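Gotatis House residents' meeting, September

Present: Deok-su Bae, Hwa-young Kwak, Juraj Halás (notes). Apologies: Ragnvald Strömberg.

1. Shoes in the hall
Hwa-young asked that pairs be kept together on the cabinet shelf, toes out, with the overflow underneath.
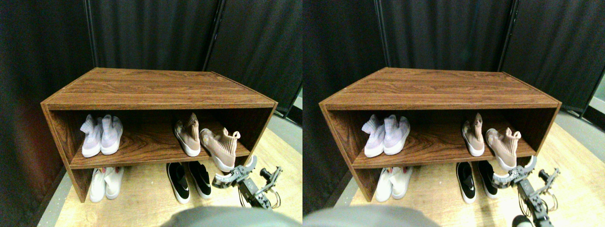
Agreed. Shoes left elsewhere go to the owner's door after 11 p.m.

2. Cabinet
Deok-su will wipe down the wood – no spray polish. 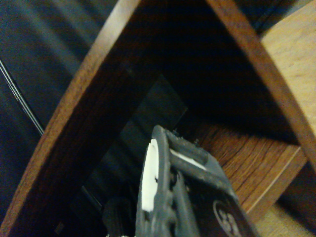 Felt pads for the base to be bought, limit $20.

3. Slippers
Indoor slippers may share the rack.

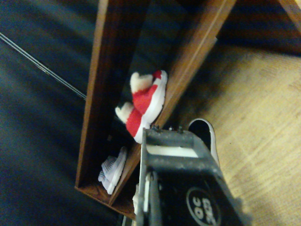
Guest pairs were left for next time.

Closed 8:20 p.m.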